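Notebook - hand grippers, bench 2
Sunday, November

In at 9. Satish left a note on the keyboard: left-hand unit "closing crooked again, worse with thin stuff." He had it down for phone cases and flat lids. Thick parts were fine, so it isn't the trigger.

Pulled the log for both units before touching anything. Left hand has 600 cycles since the last pad change, right hand has 400. We said we'd look at pads every 400, so the left one is overdue. Added the pad check to the Friday sheet, where it should have been in the first place.

Zero first. Closed the left unit on nothing and read the opening: 0.6 mm. Should be 0.0, and anything up to 0.2 I leave alone. Opened and closed it ten more times and it came back between 0.5 and 0.7 each time. So it's repeatable, just off. Right unit reads 0.1. Leaving the right unit alone.

Took the left fingers off. The moving finger came away easily, too easily. One of the mounting screws was barely more than finger tight. The other was fine. No thread locker on either one, so whoever built this pair skipped it (probably me, it's from the batch Gemma and I did in a hurry before the Zosovel visit).

The insert under the loose screw has started to turn in the plastic. You can feel it give if you lean on the driver. Didn't want to reprint the whole mount for that, so I reset it:

- iron at 230, let it come up fully
- screw run into the insert from the front to keep it square
- pressed until flush, then held flat under the steel block until cool
- screw out, chased the thread by hand

Went in straight. Tried it at 0.6 Nm and it held, then 0.8 and it still held. Our number for these is 0.6, so I stopped there. If it turns again, print a new mount and don't heat the same hole a third time. Svend did that on the old Nisitz jig and the boss split down the side two days later.

Pads next. The foam on the left unit had taken a set, with a groove across it at a slant. That explains the thin parts. A thick part bridges the groove and a phone case drops into it. Peeled both pads, scraped the old adhesive with the plastic blade, wiped with alcohol and waited ten minutes. Cut new ones from the Ragnarsson sheet, the 3 mm, not the 2 mm. The two sheets are in the same drawer and look the same from above. I've written the thickness on the backing paper of both in marker. Please put the offcuts back with the writing still on.

Pad position: bottom edge of the foam level with the bottom of the finger, no overhang at the tip. If it overhangs, the tip folds under when you pick something off the table and you get a false stop. I used the cutting jig and it saved a lot of squinting.

Refitted the fingers, a small drop of the blue thread locker on each screw, 0.6 Nm, alternating. Left it clamped on a 10 mm gauge block while I had coffee.

11:30. Zero again with the new pads: 0.1, and 0.1 again after twenty closes. Saved the new offset under today's entry in Prorska. The old value was 0.6 lower than it should be, so somebody had already trimmed it once to hide the loose finger. If you change an offset, write it in the log with a reason, even one word. I spent part of the morning not trusting the numbers because of that.

Camera mount while I was at it. The clamp ring hadn't moved, the paint mark still lines up. Wiped the lens with the dry cloth only. The cable had a tight bend where it leaves the grip, so I gave it more slack and moved the tie one notch back. Watched the picture while wiggling the cable and got no dropouts.

Then the grip tests. Same order as always:

1. gauge block, 10 mm - holds, no tilt
2. gauge block, 4 mm - holds, no tilt
3. thin card, pull by hand - slips at about the same pull as the right unit
4. real parts, both units together

For the real parts Gemma came over, and we used the black phone case and the clear plastic box, on the white table with the black backdrop behind. The case is a good check for this fault. It has a raised rim, so if the fingers don't meet square it rocks on the rim and you see it right away. The clear box is more a check on the camera side, as the edges are hard to pick out unless the light is right.
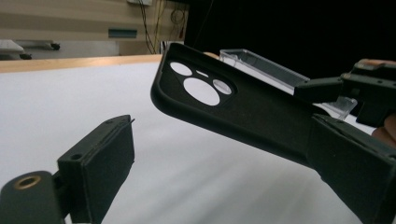
Two-unit check. Phone case in one gripper, back side showing, with the other gripper over the right end of the clear box.

Did the case six times, putting it down and picking it up again at a different angle each time. No rocking that I could see. On one of them I took it too close to the camera cutout and the pad caught the edge of an opening. That's my handling and I'm not counting it as a fault, but it's worth knowing that the holes are a bad place to grab. Stay on the plain part of the case.

The clear box did less well. Gemma got it every time, but twice she had to look over the top of the tool to find the lip. We turned the overhead light down a step and it got easier to see the edges. I've left the light at that setting. If Steinar wants it brighter for his parts he can turn it up, just put it back after.

Open points:

- Right unit is due for pads now too, it's at 400. Foam still looks flat. Will do it tomorrow with the same sheet so both hands match.
- Check the screws on the other pairs from that batch. Four pairs, two of them in the cabinet, two with Þröstur. I've sent him a message to put a driver on them before using them.
- Inserts: we're down to the last few of the short ones. Ordered a bag. Don't use the long ones in the finger mounts, they bottom out before they're flush.
- The torque driver is reading fine against the checker, but the battery cover is held on with tape. Needs a cover.
- Satish, please run your flat lids on the left unit when you're in and write down what you get, good or bad. I only had the one case to try.

15:10. Satish came by after all. Ran lids for half an hour on the left unit, one slip in the lot, and that one was a lid with a greasy patch. He's happy with it. Reset the left cycle count to zero in the log and put the date on a sticker inside the battery door.

Old pads are in the bag marked "left, 600" in the top drawer. Keep them for now, I want to measure the groove against the right-hand ones when those come off.

Bench 2 notebook - questions to Gemma Greenwood or Satish Lodhi, internal use only - Back to top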